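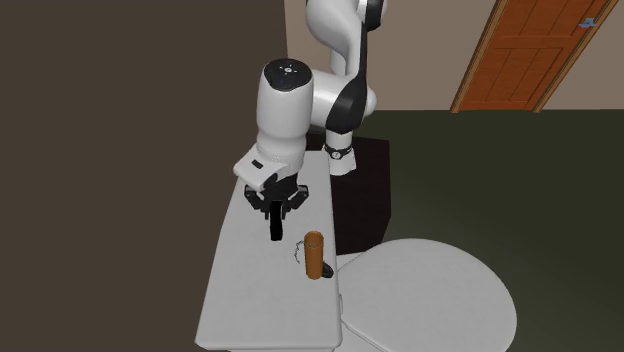 Bras robotique blanc et noir en simulation, au-dessus de la table longue.

Katiyar est une méthode d'apprentissage de politiques de manipulation pour bras robotiques, mise au point au sein du projet Bukow. Elle consiste à entraîner une seule politique sur plusieurs tâches domestiques entièrement simulées, puis à mesurer sa capacité à traiter des dispositions d'objets absentes de l'entraînement. La version de référence a été publiée le 19 septembre 2024.

Principe

La méthode repose sur le clonage de comportement. Des démonstrations sont enregistrées par téléopération dans le simulateur Satico, qui fournit à chaque pas de temps les vues des caméras virtuelles, les positions articulaires du bras et l'ouverture de la pince. Le réseau prédit une séquence de huit actions – déplacement de l'effecteur, rotation, commande de la pince – dont seule la première moitié est exécutée avant une nouvelle prédiction.

L'apport principal tient au rééchantillonnage des démonstrations. Les phases d'approche, longues et peu variées, sont sous-représentées dans les lots d'apprentissage au profit des instants proches du contact. Une première variante, testée en avril, supprimait complètement ces phases ; le bras se présentait alors souvent trop bas au-dessus du plan de travail, et l'idée a été abandonnée.

Environnements

Le jeu de données, nommé Grustotar, comprend 2 000 démonstrations réparties sur 49 tâches. Le bras est fixé sur un socle sombre et dispose d'une pince à deux doigts. Certaines tâches se déroulent au-dessus d'une table blanche, d'autres autour d'un élément sanitaire. Dans ces dernières, le couvercle du réservoir comporte une fente où les doigts de la pince peuvent descendre, ainsi qu'un petit trou rond d'où dépasse une tige brune. Le faible jeu entre les doigts et les bords de la fente rend l'alignement vertical déterminant.
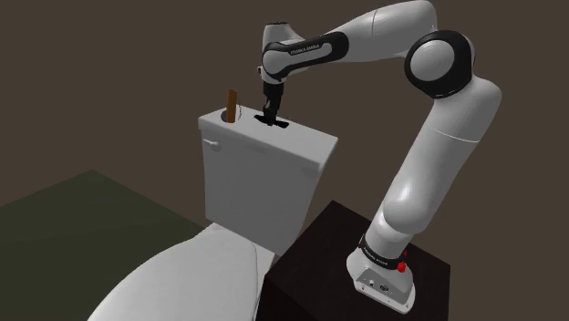 Résultats

L'évaluation porte sur 479 essais avec positions initiales tirées au hasard. La politique rééchantillonnée dépasse la version de base sur les tâches d'insertion, tandis que l'écart reste faible pour les simples prises d'objets. Les échecs restants proviennent surtout d'erreurs d'orientation du poignet, que la politique corrige rarement une fois le contact établi.

Limites

Aucun transfert vers un bras réel n'a été évalué. Les frottements sont modélisés par un coefficient unique par objet, et l'éclairage ne varie pas d'un essai à l'autre.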